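3.2 Clothes that end up on the bed
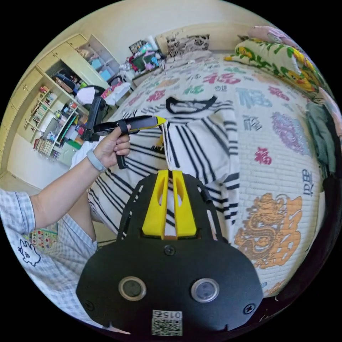

Figure 4. A bed under a white quilt printed with Chinese characters in many colours, with a striped garment lying on it.

Why do people fold on the bed when there's a perfectly good table next door? Mostly the height and the softness, I think: a shirt stays where you put it on a quilt, and on a bare table the sleeves keep sliding off while you fetch the next one.

I'd gone into this part of the study expecting to write about wardrobes. Then Melur Sumampouw and I read back through the diaries from the Pusard flats, and the bed kept turning up (usually with a grumble attached!). Of the ten households who kept a diary through December, seven sorted their clean clothes there, and they nearly all did it late in the evening, when the bed was about to be wanted for something else. One woman wrote that she moved the same pile to a chair and back for a week.

The covers matter more than I'd have guessed. People told us they liked a busy quilt for everyday use and kept the plain ones for visitors, but a busy quilt makes small things hard to find. Socks came up a lot. The quilt in Figure 4 has a big blue 福 on it and a smaller red one below, plus an orange-and-gold dragon, and I can well imagine losing a patterned sock on that – a striped top is an easier catch.

Fikri Pelupessy, who read an early draft, wondered whether we should treat folding and sorting as two jobs. I've kept them together for now, as the diaries do, and I come back to his point when we get to drawers in 3.3.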